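Project Nanar: Teaching a Folding Task by Hand-Held Demonstration
Progress report, Bremden group, 6th June

3. Collecting demonstrations

Garment folding was chosen as the second task after the cup-stacking work finished in February. Scripted folding had failed on anything softer than a tea towel, so the arm is now to learn from motions shown by a person. The demonstrator holds a gripper in each hand and handles the clothes directly. No arm is needed at this stage, and the lenses on the gripper supply the view that the policy is trained on.

The target was 500 usable episodes. We recorded 679 and kept those that passed the checks in section 4. Sessions were held in a furnished bedroom, as earlier lab recordings gave a policy that depended on the plain worktop.

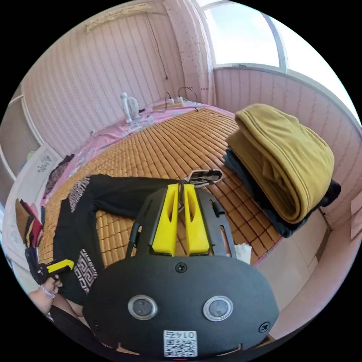

3.1 GRASPING

Dark trousers with a white Greek-key band lie diagonally across the bed, and a strap with a white-patterned band passes between the two yellow fingers. Thin parts of this kind are the hardest to label. The finger gap changes very little between open and closed, and the width signal alone does not separate a grasp from a near miss. We therefore marked grasp times by hand for 100 episodes and used these to set the threshold for the remainder.

The tiled surface of the sleeping mat gave the tracking software plenty of corners to follow. Plain bedding was worse, and 13 episodes were lost to drift before we changed the surface.

3.2 Two-handed work

Both grippers record separately and are aligned afterwards by the Zein script. The second gripper is often in view of the first – useful as a rough check on the alignment. In the view below it is held in the right hand and points towards a folded yellow-and-black cloth, with a black garment spread flat on the mat.

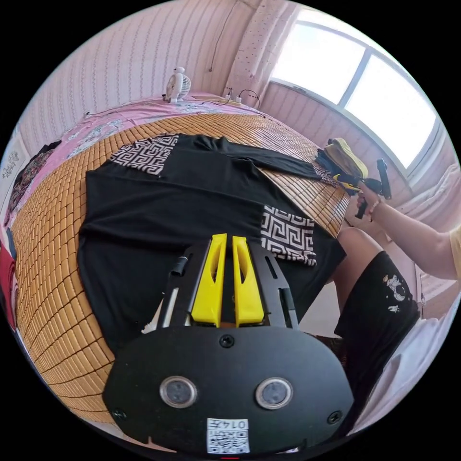

4. Checks before training

Each episode was replayed in the Gikari viewer at double speed. An episode was rejected if tracking jumped, if either gripper left the working area, or if the clock offset could not be recovered.

Nanar student project | Contact the Bremden group | Back to top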